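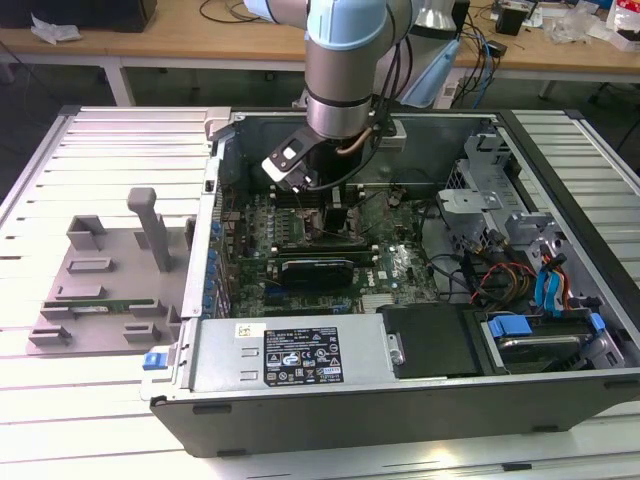
Workshop electrical check, Bevholm annexe
15/08/2023

1. Test tags on all leads
In date except lead 40. Removed from bench, retag.

2. Power boards
No piggybacked boards. The one under bench 7 is still sitting on the floor. Same comment in July. Needs a bracket.

3. Safety switch
Push-button test done, tripped and reset. OK.

4. Open computer cases
Unplug at the wall before the side panel comes off. Sign is faded, reprint.

5. Extinguisher
CO2, gauge n/a, weighed OK. Pin and seal in place.

6. Walkways
Presska cartons stacked beside the exit. Shifted during check.

Next check: include room 131.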